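Pegboard, part two (the bit where I finally drilled things)

So the black pegboard is up, or up enough that I've stopped tripping over it in the hallway, and I'm unreasonably happy with it. If you read the last post you'll know I bought the panel from Grudar on a Sunday when I should have been doing the gutters, and then left it leaning against the dryer for most of December. It cost me $59, plus another 7 for a bag of bits I mostly haven't used.

The plan was never to hang tools on it. I've got a perfectly good wall for tools. I wanted a button board – big chunky arcade buttons you can whack with the flat of your hand, set into metal, with all the little holes letting the light come through. My niece is at the age where every switch in the house has to be pressed, and I'd rather she pressed mine than the one on the dishwasher.

I went with metal over the fibreboard stuff because I'd already tried fibreboard. It swelled up in the garage the first winter and the holes went furry around the edges. Metal's a pain to cut, I won't pretend otherwise (ear muffs, gloves, old towel clamped underneath, go slow), but it stays flat and it's that lovely flat black colour.

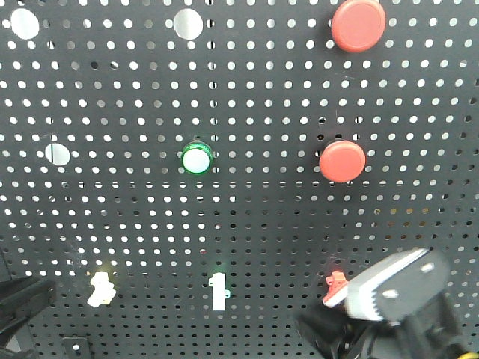

The red ones are my favourite. I'd originally ordered everything in red and then lost my nerve and swapped one for the white with the shiny green ring, and now I think the green one makes the whole board. It's called the Nina on the packet, if you're hunting for one, and it came from Bustulano, who take forever to post but wrap things beautifully.

A word on spacing. I drew the whole layout on baking paper first, very neat, very symmetrical, and hated it the minute I taped it up. It looked like a lift. So I shuffled everything around until it was a bit lopsided and that felt much better. Leave more room between the big buttons than you think, as your hand is wider than the button is.

I'm still fiddling with the small clips. The Brurkurus ones I bought are fine once they're in, but getting them in takes a fair bit of swearing, and I pinged one clear across the garage on my first go. It's behind the chest freezer now and it can stay there.

Next job is sorting out the mess of wire at the back, and maybe some labels, if I can find a colour of tape that doesn't look awful on black. I'm leaning toward cream. I've also got a yellow button still in its bag and no idea where to put it, so if you've got opinions, leave them in the comments!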